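Molumbridge Shared Workshop
Teaching Cell 7: pre-session inspection, dual-arm remote demonstration
Task: place cup on wire rack
Checklist revision: October
Inspector: Ragnvald Bråten

Scope. Covers the table, both arms, both grippers and the operator station for sessions in which a person teaches the task by remote control. Replay of recorded demonstrations is covered on the Ponport sheet and is not repeated here. Mark each item OK, OK with comment, or HOLD. Any HOLD stops the session until it is cleared by the inspector.

Section A. Table and floor

A1. Tabletop covering lies flat and does not slide under hand pressure. OK with comment.
Comment: Faint creases in the brown paper. No lifted edge. Replace the sheet if a crease reaches the rack footprint and rocks the base.

A2. Rack stands flat on its base, dowel passed through the supports. OK.

A3. Only task objects inside the reach of either gripper. OK.
Comment: Session limited to one cup and the rack.

A4. Floor zone marked, 600 mm clear of the table on the operator side. OK with comment.
Comment: Tape worn at the corner nearest the door. Still readable.

Section B. Arms and grippers, powered, speed limit on

B1. Status lights checked at both bases before the first motion command. OK.

B2. Gripper holds the cup without visible crushing. Check at the lowest force setting that prevents slip. OK.
Comment: Force setting 7 on the Lindholm controller. The previous sheet gave a higher value. Use the value above.

B3. Cup can be turned on its side and carried above the paper with clearance to the rack. OK.

B4. Second gripper parked open, away from the rack, when it has no part in the current step. OK with comment.
Comment: Parking pose is stored but the operator has to call it. Drift of the hand controller during a long session will move the arm off the pose. Re-park between demonstrations.
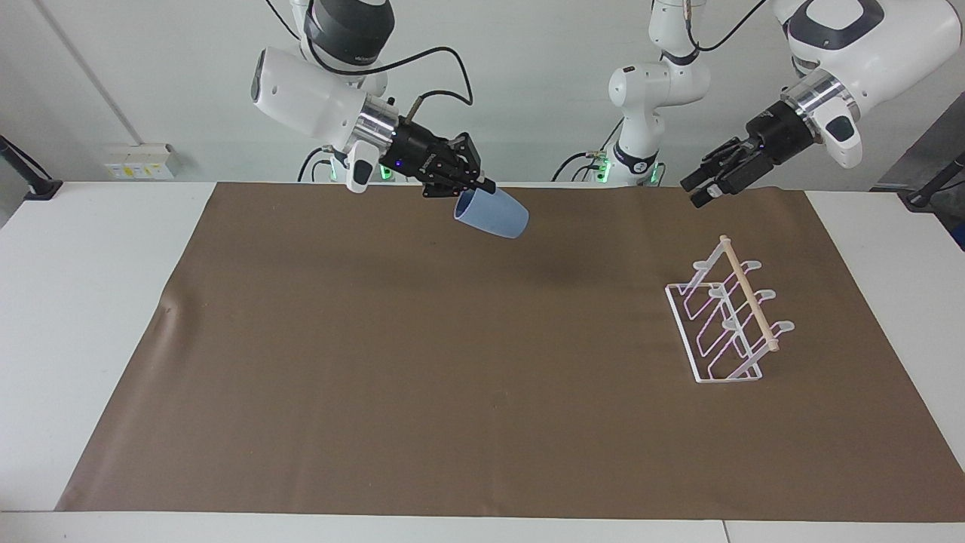 Items B3 and B4. Cup carried on its side, second gripper empty, rack clear.

B5. Cables have slack through the full wrist rotation and do not enter the path between gripper and rack. OK with comment.
Comment: The gripper cable makes a wide loop in some wrist positions. Checked by jogging each wrist to both soft limits with the rack in place. No contact with the rack. An operator who brings the forearm low over the table should expect the loop to arrive first. Add a clip at the next service.

B6. Connectors at the gripper bases seated, no movement when touched. Check with drives disabled. OK.

Section C. Operator station

C1. Emergency stop within reach of the seated operator and of the observer. Press and reset both. OK.

C2. Dead-man switch on each hand controller. Release stops that arm. OK.
Comment: Left and right tested separately, then together.

C3. Left and right controllers mapped to the correct arms. Move one controller at a time and watch the arm. OK.
Comment: Mapping was swapped after the Vulluvow software update and has been corrected. Test this item at every start, including restarts within the same session.

C4. Hand-to-arm scaling set to the session value. OK with comment.
Comment: New operators tend to ask for full scale. Keep it reduced until they have finished the practice set.

C5. Recording starts and stops from the foot pedal, file counter advances. OK.
Comment: Counter read 1748 at start of inspection. Test file deleted.

Section D. Contact step, performed once by the inspector

D1. Approach the rack from above, cup on its side, second arm held back from the rack. OK.

D2. On contact with the rack, stop downward motion before opening the fingers. Rack must not tip or walk across the paper. OK with comment.
Comment: Contact is hard to judge from the screen alone. The observer calls it for the first few demonstrations. If the wire bends under load, abort and back off straight up. Do not pull sideways with the cup still gripped.
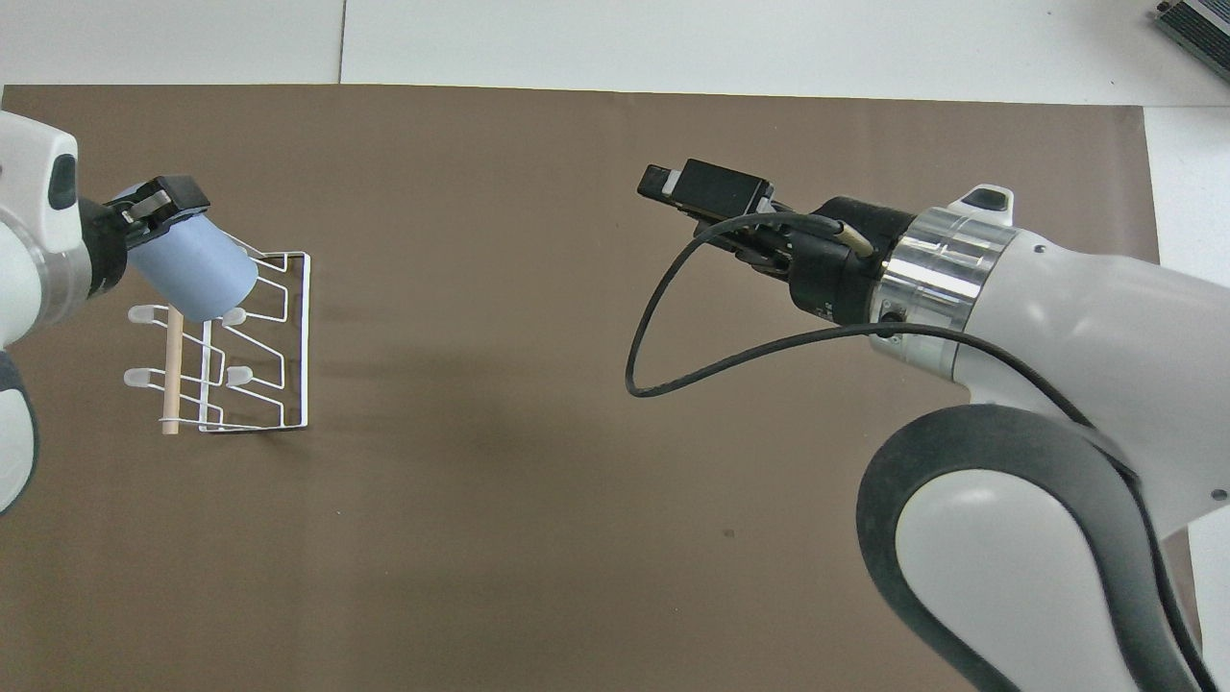

Section E. Open items and release

E1. Fit cable clip, from B5. Assigned to cell maintenance. Does not block the session.

E2. Renew floor tape, from A4. Does not block the session.

E3. Disk on the recording machine 89 percent full. Move old demonstrations to the Ponport store before starting the next set. Recording stops without a warning tone when the disk fills, and the arms remain live.

E4. Observer present for all remote motion. An operator working alone is a HOLD under this sheet, with no exception for short tests.

Result: released for remote demonstration at reduced speed. Repeat sections B and C after any power cycle, gripper change or controller swap.

R. Bråten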